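Vevosa Two-Arm Data Kit
Sasero Robotics – research equipment

Vevosa is a bench-proven set of two arms, two grippers and one head camera, sold to groups working on imitation learning in furnished rooms. It comes with the Sárközi training method, developed by Anikó Bodnár, in which the policy sees only the head view and the joint angles. No depth sensor is used.

Each wrist ends in a light blue gripper housing. Both housings stay the same colour across all units, so that recordings from different sites can be pooled. Cables run outside the arm and can be swapped without opening a joint.

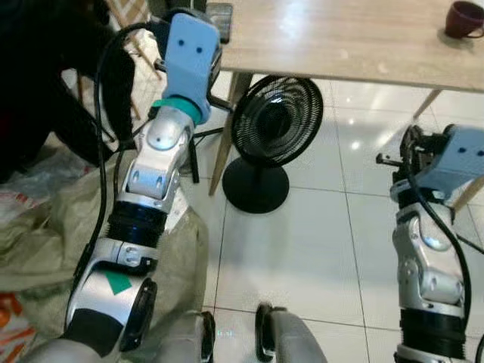

Results with the Sárközi method

The test task was to pick up a mug from a table and set it down at a marked point. Training used 50 demonstrations per room in 7 rooms. Three further rooms were held back for testing, with 30 trials in each. Floor glare was the main cause of missed grasps – adding shiny floors to the training set helped more than adding further mugs.

In the box

Left and right arm, gripper pair, head camera, cable set, Fledodach recording software (one seat).

Lead time and price on request. Replacement joint bands are sold separately.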